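The new table tennis hall at Pokmont opened its doors on Friday, and the club would like everyone to know it has 23 tables. I counted 19 with nets on. The other four were folded against the back wall, waiting for barriers that are due in February.

I'd gone because the flyer promised "a national-level training venue." The floor is decent, red and a touch grippy, and the ceiling is high enough for anyone who still lobs. The lights are another matter. On the far courts I lost the ball twice in one rally, and my opponent was a boy of nine.

Urmila Srivastava, who runs the junior program, told the crowd that 500 kids a year would come through. Irnside said much the same when its hall opened, and Irnside is now mostly badminton. A membership costs $145 a season, coaching extra – and the coaching list had two names on it. 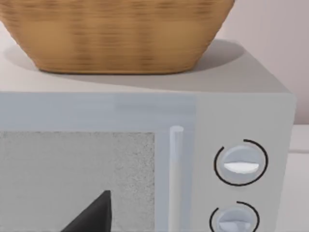
Vlasta Perić thought I was being hard on the place, and that any hall where you don't have to put the tables away at night beats what we had at Didley.

Fair enough. I played at Didley too, and I remember the splinters. But the club is asking for another $1000 from each founding family before summer, and I'd like to see the barriers delivered first.

The exhibition match was good fun. Edin Petek beat Blagoje Stojanovska 3-1, mostly with the serve, and both were plainly holding back after the second game. Coffee was in the upstairs kitchen, where the line moved slower than the match. 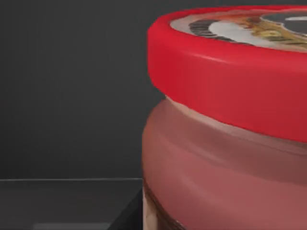

Getting there

The bus stops at the gate but not after 9 p.m., and league nights run later than that. Parking is free for now.

Recent items
Stoyanova Cup draw: who got the easy half
Irnside drops its second team
Are thicker sponges worth the money?
Didley hall: last night of play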